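Lab 4: Sorting Flat Objects into Bins

Course unit: Pallar Manipulation Lab, Bench 2
Report due: Sunday, 500 words maximum

Read the Drotholm safety sheet before you power the arm. One person drives, one logs, and you swap after 16 trials.

1. Setting up the bins

Use the open-front stacking bins, with the low lip facing the arm. Silver cards go in red and gold cards go in green. Push the bins together so the side walls touch. The cards don't need to be squared up — a slightly uneven pile is what we want, and a perfectly neat one makes the task too easy. Check the wrist view before you start logging. You should have both piles in view with the fingers open.
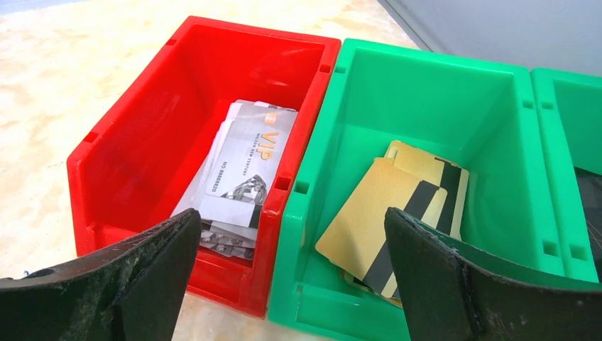

2. Picking a card

Come down over the front lip and close slowly. If two cards lift together, log it as a double and put both back. Do not nudge the pile by hand between trials. The Fleury logger saves a trial only when you press Stop, so press it even after a miss. Last term one group lost 37 trials this way.

3. The wallet

The wallet is thicker and softer than a card, so the closing force from part 2 will not carry over. Start at the low preset and go up one step at a time. Hold it upright, with a finger on each side, and keep the snap closed. Background blur in the wrist view is fine while the arm moves, as long as the wallet itself stays readable.

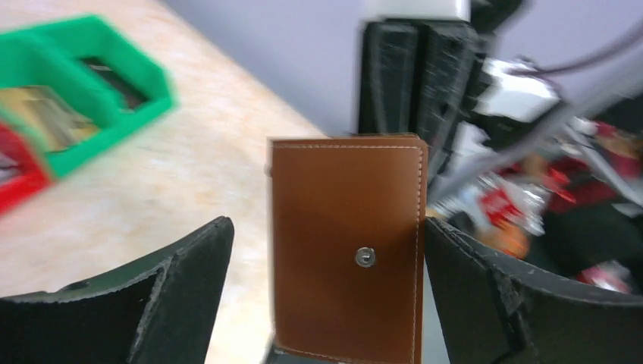 Figure 2. Wallet held upright between the fingers, wrist view.

4. What to hand in

Your trial log, exported from Clevoveck as one file
A table of picks, doubles and misses for each card color
The force preset you settled on for the wallet, and the ones you rejected
One paragraph on your most common failure

The log is worth 84 points and the paragraph 16. Reset the arm to its home position before the next group comes in.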